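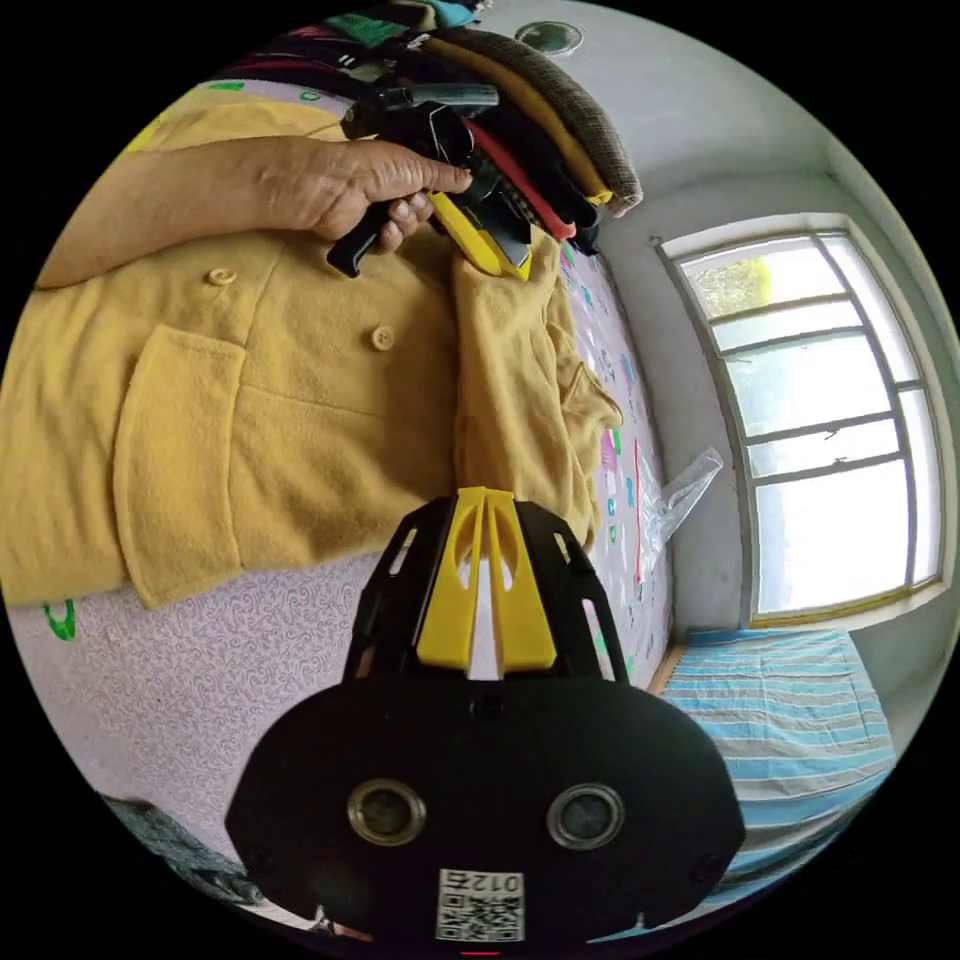
tessbo wrote:
I've been swapping between the Hurent fingers and the older Cimport ones on our hand-held pair and I'm firmly Team Hurent now (sorry, Ognjen!). They're the yellow ones with the oval hole through each blade, and on thick stuff they're lovely. A fleecy mustard jacket is about as awkward as it gets, what with the patch pocket and the round buttons, and it's what I keep going back to whenever I change anything.

1. Picking up a hem. Close the tips right down at the sheet before you go for the cloth. I was coming in too wide and grabbing bedding as well. 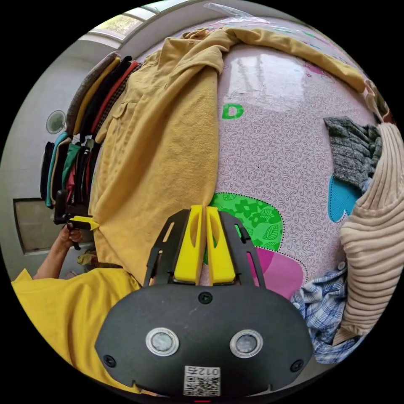 2. Two hands. My left always lags, so I let the right one get hold first and bring the left in low. Much less tugging. 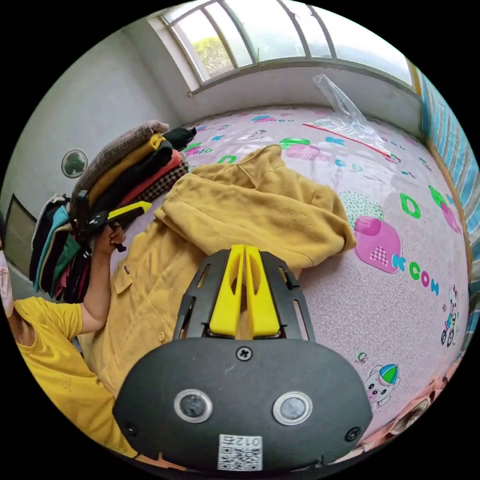

3. Sleeves. Pinch near the cuff, lift, then go sideways. The Cimport tips are smoother and fleece just slides out of them for me, whatever I do with the trigger.

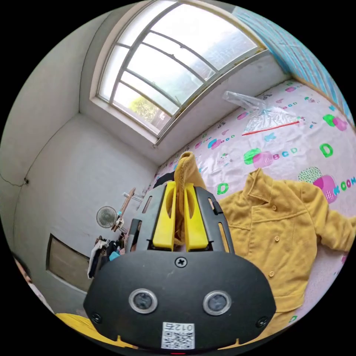 If you lift and drag at the same time the whole front twists round and you're back to square one. I've got 2,040 grasps logged on this set and the pads still feel fine.

ognjen_janevski wrote:
Not having that about the Cimports, ha. Did you roughen the pads? Mine came slick and were useless until I did. And try both on a thin shirt, I bet the Hurents take two layers every time.

tessbo wrote:
No, straight out of the bag! Fair point on shirts, they do double up a bit.

mallowfen wrote:
I'm with Ognjen. Nearly 3,207 grasps on Cimports here and I've changed pads once. I'd worry more about the lenses, mine fog up whatever fingers are on.

Related threads
Bedoya wrist mount: too heavy?
Sketeo controller drops out after 11 minutes
Replacement pads, what are you using?
Wide lens or normal for folding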